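Notebook > Bench diary > Grippers

We use cookies to keep this site running. By staying on the page you accept them.

April 2023

Long day, writing this fast before I forget it. Kivel linkage gripper on the arm all afternoon, bathroom tiles, cloth and bits of plastic. The Prudell two-pad one stays in its case until I have a fair set of numbers from this one.

First job was just approach angles. Came in steep, fingers wide, either side of the cloth. Glare off the tile is a pain, exposure kept hunting so I locked it. Wrist camera sees more of the gripper than I'd like. Clistlow bracket sits it too low, want to try the longer one.
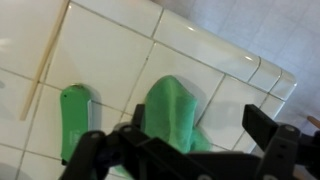
Fingers open around the green cloth, wood strip over on the left.

Then closing. Force setting 391 out of 1000, where the Tshabalala controller starts by default. Went up to 900 for a bit, didn't like the noise the linkage made, went back down. Soft stuff dosn't want 900 anyway. Pinching low on the fold gives a narrow little bunch between the fingers and the rest fans out above. Nice to look at, no idea yet if it's the best place to grab.
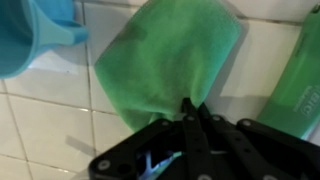
Why not run everything at one force?
Cloth wants a light close and hard plastic wants more, so each gets its own number in the config.

Moved on to holds by the wall. Cloth up in a loop, blue cup on its side right next to it, metal rod behind. Tight. The linkage spreads wider than the fingers do and I keep forgeting that when I plan a move. Added 5 mm of padding to the collision model on both sides. Should of done that in September.

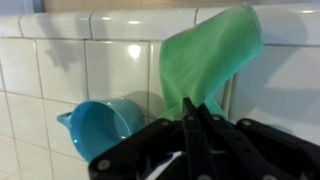 How will the two grippers be compared?
Same arm, same objects, same start poses, and only the force numbers retuned for the Prudell.

Still to do: longer bracket, rename the log folders, order finger screws. Controller dropped its connection once while I was typing notes, restarted fine. Tea, then bed. Prudell goes on tomorrow if the adapter plate fits.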